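On Choosing Stationery for a Small Practice

In May our office completed a review of its printed stationery, the first since the practice moved to Rercombe. Several readers have written to ask how we arrived at the new letterhead and envelopes. I have set down the main points below for anyone who is responsible for similar purchases.

The former stock was ordered in a single run of 2408 sheets. It carried our previous telephone number, a line of text in the footer that no longer applied, and a border that had been drawn for a larger page. When the border was reduced to fit, the inner line became so fine that it disappeared on most office copiers. Correspondents who received a copy saw a page with three sides of a box and a gap at the foot.

We requested samples from two suppliers. Flalo sent a bound book of papers with the weights printed on the back of each leaf. Doltberg sent loose sheets in an envelope, unlabeled, and supplied the list of weights on request. Both firms were courteous and both answered questions within the week. The sheets from Doltberg had the better surface for a fountain pen, and a good part of our correspondence is still signed that way.

The question of color took longer than expected. My colleague Saron Hailu preferred a warm cream for both letterhead and envelope. I had proposed white for the letterhead, with cream reserved for cards and invitations. We placed the samples side by side under the lamp in the reception room and again beside the window at three in the afternoon. Under the lamp, the cream looked yellow. Beside the window it was agreeable, and the white seemed slightly blue. We settled on a soft white that Doltberg lists under the name Seyoum, and it has been used for all general letters from that point forward.

The typeface was left as it was. The size of the address line was increased by one point, following a remark from a client who had misread the suite number as 31. It is 34. Readers who handle incoming mail will know how often a small numeral causes a letter to be returned, and I would advise anyone preparing an order to test the address line at arm's length before approving the proof.

Return address labels were considered as a separate matter. The practice had used printed envelopes only, and these are costly when an odd size is needed for a report or a certificate. Labels permit any envelope to be used. Those we selected are plain, with the name in capitals and a single rule beneath it. Decorated labels were available in great variety, and I keep a sheet of botanical ones at home for personal letters, but they would not have suited the office.

Eusebio Llorente prepared the proofs and corrected them twice. On the second proof the rule had shifted to the left and no longer sat under the last letter of the name. It was a small fault and easily missed on a screen. I recommend that every proof be printed at full size on ordinary paper, trimmed, and placed on a real envelope before approval is given.

The remaining old stock has been cut down for use as note paper. A reader suggested that it be offered to a local school, and I have made inquiries. The correspondence cards have not yet been ordered. We have seen 17 samples, and the envelope liners are still under discussion.

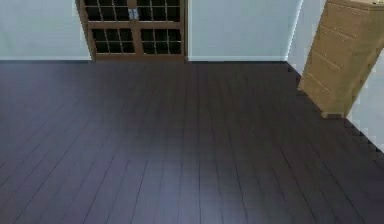
With regard to those liners, the present preference is for a plain gray tissue, provided that it can be supplied in the smaller card size. Doltberg has been asked for a price on both sizes, and the order will be placed when the reply is received.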